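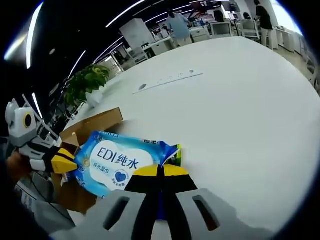

How often should you stop on a long drive with a toddler?

Every two hours or so in the daytime, and for long enough that the kid gets out of the seat and moves.

Family Travel > Road Trips > Long drives with little ones
Started 11 August 2023

lilian_k
Hi everybody, long-time reader, and I finally have something to ask! We are driving from our place to my mother-in-law's in Allville, which comes to 975 miles door to door, with a two-year-old who has never been in the car longer than it takes to get to the zoo. My husband thinks we should leave at bedtime and drive straight through the night while she sleeps. I think that sounds lovely until three in the morning, when she wakes up and wants a banana and we are both seeing double. My plan is two days with a motel in the middle and a stop every couple of hours, like the pediatrician told us. He says we'll be on the road until she starts kindergarten. Who has done this and what did you do?
Lilian Kashindye

porchlight
Two days, Lilian, please. We have done the trip to my sister's more times than I can remember, first with one and then with three, and I would take the motel every single time. Pick one with a pool if you can (even a sad little pool) and let her splash before supper. She'll sleep, and so will you. And get the room on the ground floor, you do not want to be hauling a travel crib up an outside staircase in the rain with a child on your hip.

dudek_drives
I'm going to stick up for your husband a little bit. We drove nights with both of our boys and it was easy. Pajamas on, teeth brushed, in the seat by 7, and they were out before we reached the interstate. The trick is that one grown-up has to really nap that afternoon, and I mean in a bed with the door closed. We'd trade at every fill-up. The roads are empty and it's cool, and the boys woke up at Grandma's asking for pancakes.
Ksawery Dudek

porchlight
Ksawery, how far was that though?

dudek_drives
Fair question. 338 miles. So one night got us there with time to spare, and I'll admit I wouldn't have wanted to do almost three times that.

mapsandsnacks
Well there's your answer, I think. Three hundred and some miles is a night drive. Lilian's trip is a night and then most of a day, and the day part is with two parents who haven't slept and a toddler who has. We tried it once going down to the lake and I was so tired I put the diaper bag on the roof and drove off. Never saw it again. It had my good sunglasses in it.

What about splitting the difference? Leave really early, four or so, carry her out to the car asleep, and you've got a nice quiet stretch behind you by breakfast. Then normal stops until mid-afternoon, then the motel. We've done it that way ever since and it suits us.

tugboat_annie
Agree with the early start! Also I want to put in a word for stopping at parks instead of gas stations. Gas stations are nothing but things she can't touch. Most little towns have a playground a few blocks off the highway, and half an hour on a slide does more good than any amount of cartoons. We always look them up the night before and write them on a piece of paper, as I don't trust the phone out in the country. Keep a towel handy for the slide in the morning dew.

Snacks: cheese sticks, crackers, cut-up grapes, dry cereal in a cup with a lid. Nothing chocolate. I should not have to tell anyone about chocolate and car seats in August but my own brother did it last summer.

dudek_drives
Parks are nice but you do lose time, Annie. You get off the highway, you hunt for the thing, you can't get her off the swing, there goes an hour. A rest area with some grass is plenty. Bring a ball.

tugboat_annie
We'll have to disagree on that one, Ksawery. I'd rather lose the hour and have a happy kid in the back. I have sat through the other kind of hour.

gramps_in_the_shop
Old fellow here, so take it for what it's worth. Get the car looked at the week before and not the day before. Belts, tires, coolant, wipers. I had a hose go on me with two small grandsons in the back, about 100 miles from home, and we spent a whole afternoon on a bench outside a garage eating peanuts from a machine. They still talk about it as the best day of the vacation, so maybe I shouldn't give this advice. But get it looked at.

lilian_k
You are all so kind, and I read the whole thing out loud to my husband over dinner. He would like it known that he has "always been open to a motel." So we're doing the early start, the two days, and Annie's list of parks on paper for the first day. The second day he gets to try it Ksawery's way with the ball and the rest areas, and we'll see which one she likes better. The car goes in next week, Gramps!

One more thing, do any of you bother with a potty for the trunk? She's just starting and I don't want to lose ground.

porchlight
Bring it! Line it with a bag, put a diaper in the bottom, and park so the open door faces away from people. And pack two more outfits than you think you need, up front where you can reach them.

mapsandsnacks
Seconding the outfits. And one for you, too.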